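Buscar en este sitio
Buscar
Escriba aquí la palabra

Cómo encontrar y borrar archivos duplicados con un pequeño script de Python

Publicado el 23 de abril de 2021 por Liao

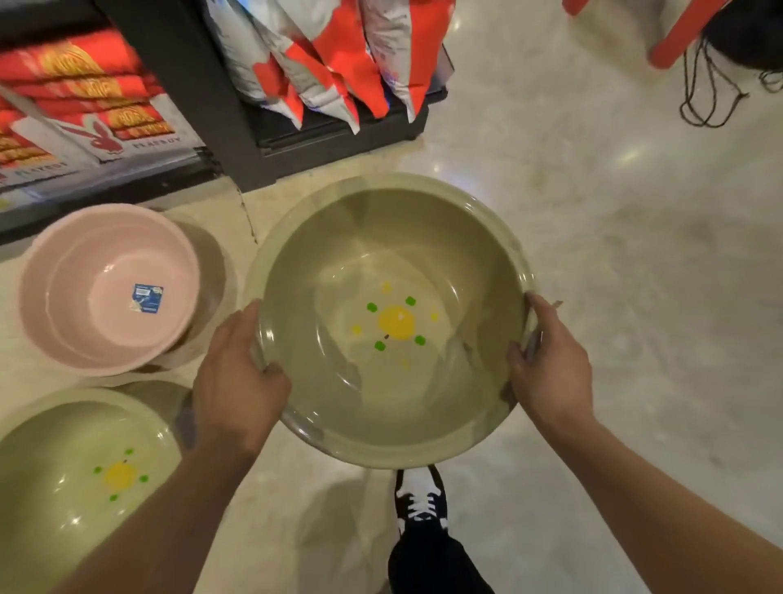
En mi disco había fotos y documentos copiados tres o cuatro veces, en carpetas con nombres como "copia vieja" o "pasar a Ferken" (Ferken es mi segundo ordenador). Existen programas que hacen esta limpieza, pero yo quería saber exactamente qué se borra y por qué motivo. Por eso escribí un script corto, que llamé Pornano, y en esta página explico cómo se construye.

Qué se necesita

Python 3.8 o superior. No hay que instalar ninguna biblioteca adicional. Yo lo uso en Windows 10, y en Linux funciona igual si se cambian las rutas. Antes de empezar haga una copia de seguridad de la carpeta. Lo escribo al principio para que no se lea cuando ya es tarde.

Paso 1. Agrupar por tamaño

Dos archivos de tamaño diferente no pueden ser iguales. Entonces, lo primero es recorrer la carpeta y guardar las rutas en un diccionario, donde la clave es el tamaño en bytes:

import os, hashlib
from collections import defaultdict

def por_tamano(inicio):
 grupos = defaultdict(list)
 for carpeta, _, archivos in os.walk(inicio):
 for a in archivos:
 ruta = os.path.join(carpeta, a)
 if os.path.islink(ruta):
 continue
 grupos[os.path.getsize(ruta)].append(ruta)
 return [g for g in grupos.values() if len(g) > 1]

En mi carpeta de pruebas, que se llama Brovstead, hay más de 3000 archivos. Después de este paso quedaron solamente 429 para comparar. Los archivos vacíos también forman un grupo — si no quiere verlos, añada una condición para saltar el tamaño cero.

Paso 2. Calcular la huella

Para los archivos que quedan calculamos un valor SHA-256. Conviene leer por bloques, así un video grande no ocupa toda la memoria:

def huella(ruta):
 h = hashlib.sha256()
 with open(ruta, "rb") as f:
 while True:
 bloque = f.read(65536)
 if not bloque:
 break
 h.update(bloque)
 return h.hexdigest()

Paso 3. Mostrar la lista

def listar(inicio):
 for grupo in por_tamano(inicio):
 iguales = defaultdict(list)
 for ruta in grupo:
 iguales[huella(ruta)].append(ruta)
 for rutas in iguales.values():
 if len(rutas) > 1:
 print("\n".join(rutas))
 print()

listar(r"D:\Brovstead")

Cada grupo sale separado por una línea vacía. Si la lista es larga, es más cómodo enviarla a un archivo de texto:

python pornano.py > lista.txt

Paso 4. Borrar

El script no borra nada, y prefiero dejarlo de esta manera. Abro la lista, decido cuál copia se queda y muevo las otras a una carpeta temporal. Espero unos días y luego vacío esa carpeta. No toque las carpetas del sistema ni las de programas instalados: allí los duplicados muchas veces son necesarios.

Errores frecuentes

PermissionError: el archivo está abierto en otro programa o su usuario no tiene permiso para leerlo. Cierre el programa y repita, o ponga la llamada a huella dentro de un try.

UnicodeEncodeError al enviar la lista a un archivo: ejecute antes set PYTHONIOENCODING=utf-8 en la misma ventana de comandos.

Dos fotos que se ven iguales no aparecen en la lista: seguramente una fue guardada de nuevo con otra compresión o con otros metadatos. Para este caso la huella no sirve y hace falta un programa que compare las imágenes por su contenido.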